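Pliltside Makers Forum > Robots and Automation > Gripper slipping on the sorting arm

khairul_t
Second arm build for the shared workshop, and the gripper is giving me grief. It picks up a foam block like a champion. Give it a plastic cup and it holds on just long enough to get my hopes up. I've been through the close position 12 times and I'm now on revision 2 of the finger pads, which are worse than the old ones, so that's progress of a sort.

Controller is the Skindden board, stock firmware. September 2023 build, if that matters to anyone.

pralldale_pete
What's your close current set to? Default on those boards is timid.

khairul_t
1232, whatever that's a unit of. The manual is silent on the subject. I pushed it higher and the servo started smelling like a toaster.

Juwita Mandagi
Put it back where it was, please. I have to share a bench with that servo. Can you post one from the wrist camera with the arm pointed up and the fingers shut? Hard to guess at tip alignment from prose.

khairul_t
Fingers together, aimed at the ceiling. I've homed it again and left everything else alone, including the LED strip on the rail, which I'm told is too bright. 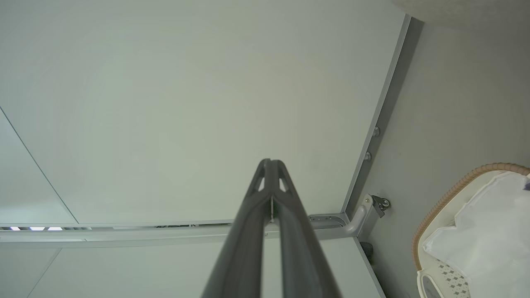 Stankevičius reckons the alignment is a side issue and the pads are simply too hard, so the cup gets pinched at one spot and swivels out. Softer rubber first, then fiddle with the numbers.

khairul_t
I printed those pads. It took an entire evening. But fine.

pralldale_pete
Disagree on the rubber. Soft pads hide a sloppy linkage, and in February you'll be back here asking why it drops foam as well. Check the play at the finger roots. Power off, wiggle one side, see if the other comes along for the ride.

Juwita Mandagi
He can do both, Pete. A strip of old bike tube costs nothing and takes less time than this argument.

pralldale_pete
So does a wiggle.

khairul_t
Wiggled. There's more than 2 mm of play on the left finger and hardly any on the right. Pete may enjoy this moment quietly.

Juwita Mandagi
Still try the tube. And label your spare screws before you take the thing apart, I'm not sorting that tin again.

khairul_t
Tin is labelled. The label says "screws". Pulling the left finger off tonight, will post the colour of the grease if anyone's into that.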